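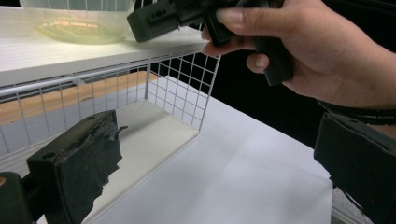 Fußballschuhe, Trikots und der ganze Rest: So kriege ich die Sachen durch die Saison

Bei uns spielen zwei Kinder im Verein und ich selbst kicke noch bei den Alten Herren mit, wenn das Knie mag. Im Flur liegen also eigentlich immer irgendwo Stutzen. Ich bin oft gefragt worden, wie ich das mit der Wäsche und den Schuhen mache, und jetzt schreibe ich es halt mal zusammen (Ergänzungen gern unten in die Kommentare!).

Schuhe nach dem Spiel

Matsch trocknen lassen. Ich weiß, man will sofort mit dem Schlauch drauf, aber trockene Erde fällt beim Ausklopfen fast von allein ab, nasse schmiert man nur in die Nähte. Ich stelle die Schuhe über Nacht auf eine alte Zeitung, am nächsten Tag gehen wir auf den Balkon und schlagen die Sohlen gegeneinander. Den Rest hole ich mit einer ausgedienten Spülbürste raus, zwischen den Stollen hilft ein Holzspieß.

Oberleder wische ich nur mit einem feuchten Lappen ab. Danach Zeitungspapier rein, und zwar locker geknüllt, und nach ein paar Stunden einmal wechseln. Bitte nicht auf die Heizung! Mein erstes Paar Magnusson habe ich im Dezember so ruiniert, die Sohle hat sich vorne gelöst und stand ab wie ein Entenschnabel. Kleber drauf, Schraubzwinge drum, gehalten hat es genau bis zur zweiten Ecke.

Schraubstollen

Einmal im Monat alle rausdrehen, Gewinde mit einer alten Zahnbürste sauber machen, einen winzigen Tupfer Vaseline dran und wieder rein. Sonst sitzen die irgendwann bombenfest. Wenn es schon so weit ist: ein Tropfen Kriechöl, über Nacht stehen lassen, dann mit dem Stollenschlüssel langsam ansetzen. Von der Kombizange rate ich ab, damit habe ich schon zwei Stollen rund gedreht.

Trikots waschen

Immer auf links, immer ohne Weichspüler, 30 Grad reichen bei uns völlig. Der Aufdruck mag keine Hitze und der Stoff nimmt mit Weichspüler irgendwann keinen Schweiß mehr auf. Gegen den Geruch kommt bei mir ein halber Becher hellen Essigs ins Weichspülerfach, aber bitte nie zusammen mit Chlorreiniger. Und nicht zu voll laden, sonst reibt sich alles aneinander.

Grasflecken sind so eine Sache. Ich nehme Gallseife, leicht anfeuchten, einreiben, eine halbe Stunde liegen lassen und dann ab in die Trommel. Bei weißen Hosen manchmal zweimal. Benvinda Neves, die bei uns die Trikots der E-Jugend mitnimmt, schwört auf Spülmittel und kaltes Wasser, und ihre Hosen sehen ehrlich gesagt besser aus als meine.

Schienbeinschoner und Torwarthandschuhe

Die Schoner kommen bei uns in die Duschwanne, lauwarmes Wasser, bisschen Shampoo, Bürste, fertig. Handschuhe wasche ich nur von Hand und drücke sie aus, niemals wringen, sonst reißt der Haftschaum. Zum Trocknen hängen sie im Bad an zwei Wäscheklammern, weg von der Sonne. Vor dem Spiel ein paar Tropfen Wasser auf die Innenflächen, dann greifen sie wieder viel besser. Den Trick habe ich von Graham Haworth, unserem alten Torwart.

Bälle

Im Winter nicht in der Garage lassen, wenn es richtig friert. Das Ventil vor dem Aufpumpen anfeuchten (ein Tropfen Silikonöl ist noch besser), Nadel gerade rein. Unser Skokier hält so schon die dritte Saison, der Kirivik vom Großen leider nicht, da war nach einem Sommer die Blase hin.

Die Tasche

Am Abend noch ausräumen, auch wenn alle müde sind! Ich kippe sie aus, schüttle das Granulat draußen raus und lasse sie offen stehen. Zwei Esslöffel Natron in einer alten Socke, Knoten rein, und die Socke bleibt bis zum nächsten Training drin. Nach ein paar Wochen tausche ich das Natron aus. Wenn ihr für Schuhe, die schon richtig müffeln, noch was Besseres kennt, schreibt es mir bitte, der Kleine hat da gerade ein Paar, das steht inzwischen draußen vor der Tür.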